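Bamwood > Working groups > Grasping data > Minutes

Fortnightly catch-up, Thursday, 10 am. Fikri Chin in the chair, by virtue of having sat in it.

1. Previous minutes. Accepted, apparently unread.

2. Demonstration count. Target for the Kosby set is 400 accepted demonstrations of small items being picked up with the hand-held gripper. We have 74. Fikri noted that the chart looks better if the axis is shortened. The meeting declined to shorten the axis.

3. Rejections. Roughly a third of last fortnight's recordings were thrown out, mostly for jaws closing before the item was properly between them. Usta's checking script also rejected three perfectly good ones and has been spoken to.

4. Object variety. The learned policy is now very good at blocks and hopeless at anything with limbs. Agreed to favour soft, awkward shapes and toy food until further notice, at home tables as well as in the lab.
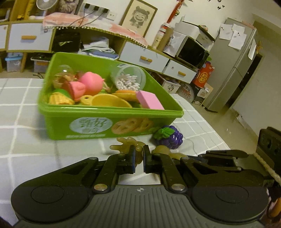
Hà asked whether we should be recording the release as well as the grasp, as the model currently picks things up and then seems to lose interest in its career. Fikri agreed in principle, which was minuted at Hà's request.

5. Labelling. "Toy" is no longer an acceptable label on its own. Colour and shape to be added. Two spellings of "grey" remain in the dataset and the matter was again deferred.

Actions: Hà to draft a release protocol. Fikri to fix the script. Next meeting same time, shorter.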